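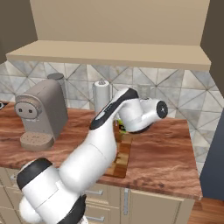 Zostell's own reply, sent in after last term's version of these notes, was that we had judged the kitchen kit before anyone had trained it, and that a simulator license is meant to be a starting point. Fair enough. It is still sold on the product page as "ready for household tasks," and that is the claim we test in this unit.

What you get for 3,000 dollars a year: one arm model, one kitchen, and a library of 29 tasks. Read the task list before you get excited. Several entries are the same pick-up with a different object, and 9 of them share one success check, which looks only at where the object ends up. Knock everything else over on the way and you still pass.

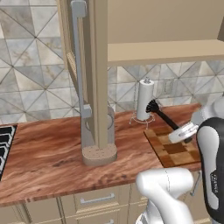 The sales sheet also quotes 3,000 runs per task. Ask what changed between runs. If the counter, the lighting and the starting pose stay put, you have one test repeated many times – cheap to produce and not worth much.

Sumix sells a smaller package and at least publishes its failed runs. We will compare the two in June.

For next session: pick one task, write your own success check in plain words, and list two ways a bad run could slip past it. One page, no screenshots of the brochure.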